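Candle, meet candlestick, again and again

September 17, 2022

If you have ever tried to explain to a visiting uncle how to get the shower to run warm, you have some idea of what Vitória Amaral does all day. The uncle in her case is a robot arm, it lives inside a computer, and it needs to be told about the shower 1000 times.

Amaral is one of 12 people working for Retex, a small firm that has taken over the upper floor of the old Verstraete building in Skikevcombe. Their job is to build up a library of demonstrations: short recordings of a simulated arm doing simple household things, steered by a person with a hand controller. The recordings are then fed to a learning program called Unen, which is supposed to work out for itself what all the people were getting at.

This month's task is candles. The operator moves the arm across a dining table, candle in the gripper, and puts the bottom end into a candlestick. Then everything is shuffled and the next person has a go.

"The first day I thought, lovely, I'm being paid to play a video game," said Amaral. "By the second day I was dreaming about candlesticks. I don't even own one."

The target is 1000 usable recordings by the end of October. "Usable" is doing a fair bit of work in that sentence. Florian Le Goff, who checks the recordings before they go in, throws out any where the operator stalls for too long, swings the arm through the furniture or, in one case, goes off to answer the door with the recording still running. He keeps the clumsy ones, provided they end up where they should. A program that has only ever watched perfect work has no idea what to do when it misses by a hair, and Le Goff says his colleagues have been generous in supplying it with misses.

The rooms are shuffled as well, and this is where the place gets its local reputation. The software picks objects from a shared catalogue and sets them down more or less where it pleases, so that Unen doesn't come to believe a candle can only be placed in a tidy house. Operators have favourites. There is a running list on the kitchen fridge of the best combinations, and a good deal of lobbying goes on over whose room makes the top spot.
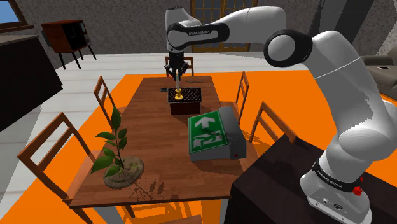
Dinner is nearly served: a simulated arm with its candle in the candlestick, in one of the Retex practice rooms. An exit sign and a potted plant share the table.

Odette Roussel, who started the project, is patient about the decor. She spent 14 years programming arms for a packaging line, where every box turned up in the same spot facing the same way, and she would prefer that the next lot of machines cope with a bit of mess.

"People ask why we don't just write down the rules," she said. "Well, try it. Write down how you put a candle in a holder. You'll be at it until lunch and you'll have forgotten to mention letting go."

Whether Unen has been paying attention is another matter. In the latest trial, run on rooms it had not been shown before, the program managed 11 candles out of 14. On two of the others it put the candle down beside the holder and stopped, apparently satisfied. On the last it hovered above the table until somebody switched it off. Sandrine Lefèvre, who ran the trial, has asked for more recordings that begin with the arm a long way from the holder, and the operators have greeted this news with the enthusiasm you would expect.

The neighbours have been slower to warm to the whole business. Gilles Royer, whose hardware shop is on the ground floor, said he had been told there were robots upstairs and was let down, on his one visit, to find a row of people in headphones frowning at screens.

"I'd told the grandkids," he said. "I sell candles, too. Not one of them has come in for a candle."

Retex is taking on more operators for the October push. Shifts are around four hours, no experience is needed, and applicants will be asked to try the candle task at the interview. Amaral's advice is to come down slowly and keep your elbow on the desk. Once the candles are finished the team moves on to stacking bowls, and she has already put in for a week's leave.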